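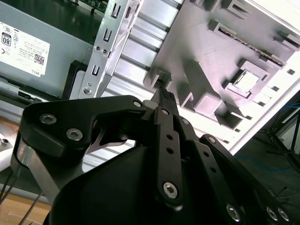
Der graue Rechner, offen, mit Blick auf das Netzteil.

März, kurz nach halb elf abends

Den Nachmittag mit dem grauen Rechner verbracht. Snædís hatte ihn letzten Monat aus dem Büro mitgebracht, seitdem stand er im Flur, und ich bin jeden Morgen dagegengelaufen. Wenn er läuft, soll er zu ihrer Mutter. Wenn nicht, kommt er auf den Wertstoffhof.

Auf dem Netzteil klebt ein weißes Etikett mit dem 80er-Logo und DELL darunter. Das Kleingedruckte ist mir inzwischen zu klein, ich habe die Lupe aus der Küche geholt und nach 5 Minuten wieder weggelegt. Cayetano meinte am Telefon, das Netzteil sei selten schuld, ich solle erst den Speicher herausnehmen und neu einsetzen. Er hat 28 Jahre lang Rechner repariert, also habe ich es so gemacht. Die Riegel saßen fest, einer ging erst beim zweiten Versuch wieder richtig hinein.

Danach mit dem Pinsel den Staub aus den Ecken geholt. Bei den Blechkanten muss man aufpassen, ich habe mir trotzdem den Daumen aufgerissen – nicht schlimm, ein Pflaster hat gereicht.

Gegen sechs zum ersten Mal eingeschaltet. Er piept zweimal und startet, findet aber keine Festplatte. Die hat das Büro wohl behalten. Bei Nondel gibt es gebrauchte für 30 Euro, ich habe noch keine bestellt. Erst Snædís fragen, ob ihre Mutter überhaupt einen so großen Kasten unter dem Tisch haben will.

Zum Abendessen Linsensuppe von gestern. Morgen die Schrauben sortieren und den Flur saugen.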